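Review: Zakik teleoperation and recording kit, two-arm version
Hoi-yan Kwan
25 November 2023

We bought the Zakik kit in July to replace a recording setup that had grown out of three student projects and no longer had an owner. The job was narrow. We needed demonstrations of two-arm handling of soft, irregular objects, in a format our training code could read without a conversion step. The review covers the recording side only. We did not use the supplied learning code.

Installation took two days. The leader handles bolt to a separate stand, and the supplied bolts are too short for a thick tabletop. Calibration is a guided routine of seven poses per arm. It has to be repeated after every power cycle, and the software does not warn you if you skip it. Sohail Gilani lost a morning of episodes that way, all with a constant offset in the left wrist.

Recording is controlled by a foot pedal: one press to start, one to stop, a long press to discard. The pedal is the best part of the kit. Both hands stay on the handles, and the discard rate is honest as a result -- operators throw away a bad episode when it costs them nothing to do so. Each episode is saved as one file with joint positions, gripper commands and all camera streams on a common clock.

Fixed view and wrist view, flower task:
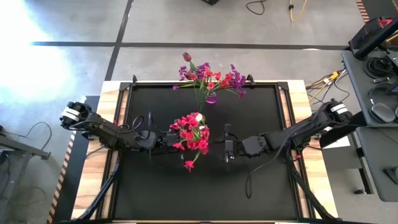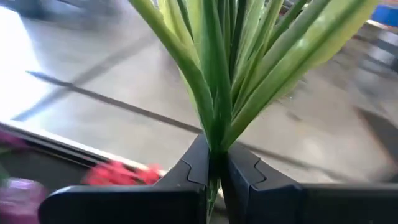
Clock alignment between the streams was the main thing we wanted to test. The kit stamps every image on arrival at the computer, not at exposure, so a slow cable shows up as delay in that stream alone. The wrist streams matter most here. With the stalks pinched between the two fingertips, as in the wrist view, a late image pairs the wrong gripper command with the moment of contact, and the model learns to close early. The fixed view is more forgiving, although it shows the other problem we had, cable management. The long black cable from the right arm lies in a curve across the work surface, and the kit includes no clips to keep it off.

We recorded 407 episodes and kept 250. Most of the rejects were operator error. The rest were dropped images on one wrist stream, which the viewer marks in yellow but does not count. Līga Žukauskas wrote a short script to do the counting, and it should have been in the box.

Wrist image quality is adequate. Blur during fast moves is noticeable, and exposure is automatic with no lock. Bright floors and tabletops wash out in the corners. We turned off one ceiling light and left it at that.

Force feedback on the handles is weak. For rigid parts this is tolerable. For stems it means the operator judges grip by eye, and our operators differed widely in how far they closed the fingers. Kamil Holub suggested a closing limit per task, which can be set in the configuration file but not from the screen.

Support answered in two days on average. The manual is accurate up to the chapter on export and out of date after it.

Good: pedal, file format, calibration routine once you remember it.
Bad: time stamps on arrival, no exposure lock, no cable clips, weak feedback.

We are keeping it. A second kit is on order for the Clemcombe lab, with longer bolts.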